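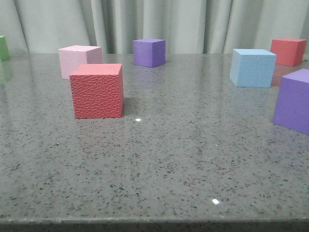
I have never believed a foam block could teach anybody anything. The Kirasance catalog says otherwise, over several pages, with words like "tactile literacy" in them, and in January I gave in and ordered a bag of the things to see what the fuss was. They are cubes. Solid colors, two reds and two purples among the ones on the gray counter, plus a pink, a green and a light blue. One of the reds has a pebbled face like the cover of an old photo album, and I suppose that is the tactile part. The Sondar listing for more or less the same bag has 1,724 reviews, nearly all of them five stars, and I read far too many of them. People say the blocks are quiet. Fine, I'll give them quiet. People also say their toddler learned to count in a weekend, and I have met toddlers.
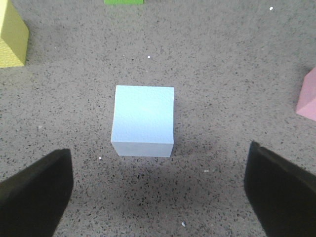 Light blue, the plainest of the lot.

What bothers me is the color business. The leaflet in the bag wants you to "sort by mood" — I read that line twice — and files pink under calm and red under energy. Says who? I sorted mine by which ones I liked. The blue came first, and the bumpy red came last because I kept picking at it. There is also a suggested tower, and anyone who has stacked foam knows how much a tower of it is worth once somebody leans on the counter.

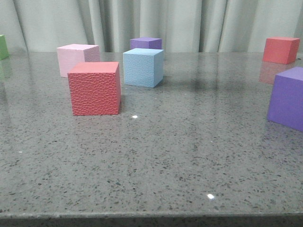
I will say they look better spread out on stone than they do in the bag, where they looked like packing material. Whether that is worth the Kirasance price is another matter. Rengifo sells a plain set with no leaflet and no moods, and if I were buying again I would go there, or cut up an old camping mat and keep my money. I'm holding on to these for now. The leaflet went in the recycling.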